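Newsletter > Reading Corner > What I'm Reading
Last updated: July
14 comments | 37 shares

The one with the lighthouse keeper's ex-wife

Hello again, lovely lot. I promised last time that I'd finally get round to the Cornura books, and I have, all 5 of them, mostly in the bath and once (sorry) under the desk during a very dull training day. So this is going to be a long one. Put the kettle on.

If you've missed the fuss, the Cornura series is by Raíssa Toledo and it's romance with ghosts in it. I know some of you don't do ghosts. Inna Levchenko wrote in after the last newsletter to say she'd "rather have a dragon any day, at least you can see where it's standing", and I do take the point. But these are quite domestic ghosts. They mostly want the windows opened. The first book is set on a made-up island where the dead are allowed back for the summer as long as somebody on the ferry agrees to carry their luggage, and I was completely sold by page 20.

Our heroine is Dulce Magalhães, who is divorced from the lighthouse keeper and still has to see him every morning as she runs the only bakery. Then the new doctor turns up. He's grumpy, he's got rolled-up sleeves, he doesn't believe in any of it, and he has accidentally agreed to carry a suitcase belonging to Dulce's grandmother. You can probably see where it's going. I could, and I enjoyed every step of the way there!

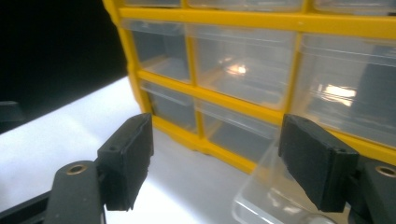
What I liked most is that Dulce is cross for a good half of the book and the author lets her be. She isn't cross in that cute way where the hero finds it adorable and tells her so. She's tired, she's been up with the bread, and she says something properly unkind to the doctor in chapter nine that she has to go and apologise for later. The apology scene is the best thing in the series for my money. It takes place in a rowing boat and neither of them can row.

Book two I struggled with a bit. It's the lighthouse keeper's story, and after spending a whole novel thinking he was a wet weekend I wasn't in the mood to fall for him. Nima Shahbazi, who reads these things faster than I do and leaves me voice notes about them, thinks book two is the strongest and that I'm holding a grudge on Dulce's behalf. Well, yes. I am. There's also a long middle bit about the lamp mechanism that I skipped and then had to go back for when it turned out to matter. Don't skip the lamp.

Book three is the spicy one, for those who asked (you know who you are). Book four is hardly spicy at all and made me cry on the bus. It's the grandmother's story, told backwards from her last summer on the island to her first, and she's seventy-four for the opening love scene. More of that please, publishers. I got to the chapter with the wedding shoes just as we pulled in at Lenelton and I stayed on for another two stops so I wouldn't have to stand up with my face like that.

Then there's the fifth one. I'm going to be careful here as it's only just out and some of you are waiting for the library copy. I'll say that the ferry rules change, that somebody I'd written off gets a very good speech, and that I think the last 20 pages needed to be 50. It all goes by in such a rush! We've spent four books learning how the luggage works, and then the biggest decision anybody makes about it happens more or less between two paragraphs. I turned back to check I hadn't had two pages stuck together. I still loved it, I just wanted to be allowed to stay a bit longer. 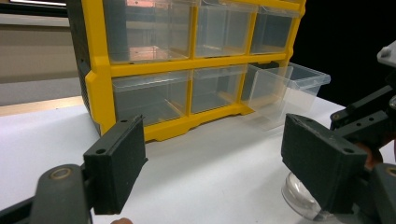
A quick word on the order, since I know there'll be emails. You can read four on its own. You really can't read five on its own. Three makes sense without two but you'll wonder why everyone goes quiet whenever the harbour bell is mentioned. Start with the first if you can find it. The old cover has a bakery on it and the new one has a man's chest, same words inside.

If you've read them all and you're bereft, I've got two suggestions. The first is Salt on the Stair by Nivaldo Meireles, which has a haunted boarding house and a slow, slow burn between the landlady and the man who's come to value the furniture. There's barely a kiss before page 200, so be warned, but when it comes it's worth the wait. The second is A Winter in Flusley, which is much sillier. Two rival witches inherit the same cottage and there's only one bed, and then there's a spell that makes more beds, and they both pretend not to know it. I laughed so much I had to explain myself to the dog.

Mirela Araújo asked whether I'd ever consider doing audiobooks in this slot. I've tried the first Cornura on audio and the narrator is wonderful on Dulce, really dry and warm, but she does the doctor in a sort of growl and by the boat scene I was clearing my own throat in sympathy. I'm open to trying again. Send me your favourites, ideally ones where the men sound as if they've had a drink of water.

Next time I'm doing vampires, after a lot of nagging. I've got a pile of three and I'm told one of them is 500 pages with a map at the front. Why does a love story need a map? I'll report back. In the meantime do reply and tell me whether you're with me or with Nima about the lighthouse keeper, and please hide your spoilers for book five at the bottom of your message with a few blank lines above.

Happy reading, and mind the lamp.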